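About us

Hello, and thanks for clicking through. I'm Senan Mac an tSaoi and I run Rilthorpe, a small laundry, folding and mending service that I started with Yiğit Oral in November, eight years after we first talked about it over a very large pile of towels. Yiğit does the mending and most of the ironing. I do the folding, the phone and the van.

We're on the ground floor of the old Usine building, round the back, through the green door (the bell works if you lean on it). Before this I spent 15 years in hotel linen, where everything is white and square and comes in stacks of 90. Household washing is much more fun! You get school jumpers, pyjamas, somebody's best tablecloth, a sleeping bag that has clearly had a hard summer – and all of it wants folding a different way.

Soft things are what we like best. Jersey and knits don't hold a crease like a shirt does, so we lay them flat on the worktop, smooth them from the middle outwards and match the seams up before making the first fold. I'm fussy about hems. If the hem is straight the rest of it usually behaves, and if there's a stitch gone I'd sooner find it on the counter than have you find it on the bus.

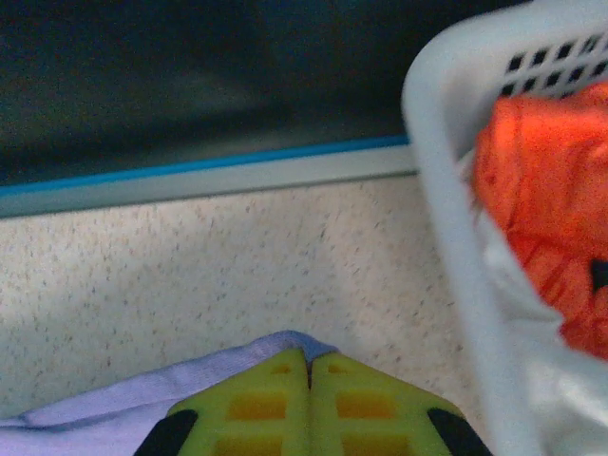
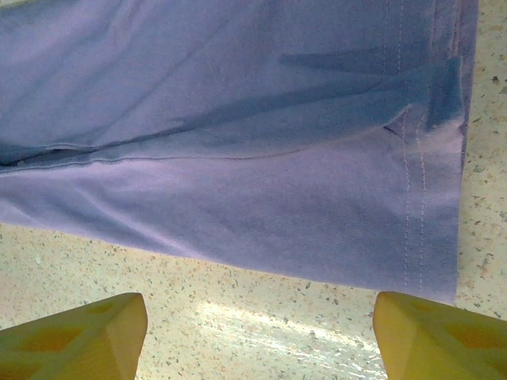

Lavender fabric on the speckled surface, with the hem stitching showing in the second photo.

People do ask what we won't take. Leather, wedding dresses and anything with feathers, mainly. Halilović, two streets over, are very good with all three and we'll happily give you their number. Curtains are fine up to 54 inches wide, but wider than that and we start tripping over them.

Everything comes back folded, in paper, with socks paired and tied at the top of the parcel. If you like your T-shirts in thirds, or rolled, or you want the children's things kept apart from yours, put a note in the bag and we'll stick to it every time. Small repairs like a dropped hem or a loose button are done as we go, no charge. Bigger jobs, Yiğit will ring you first with a price.

We collect from Norum in the mornings and deliver back in the afternoons. You can also just turn up with a bag, plenty of people do, and there's generally tea on. Ask for either of us. Yiğit takes the awkward zips.

Page last updated 8 Dec 2018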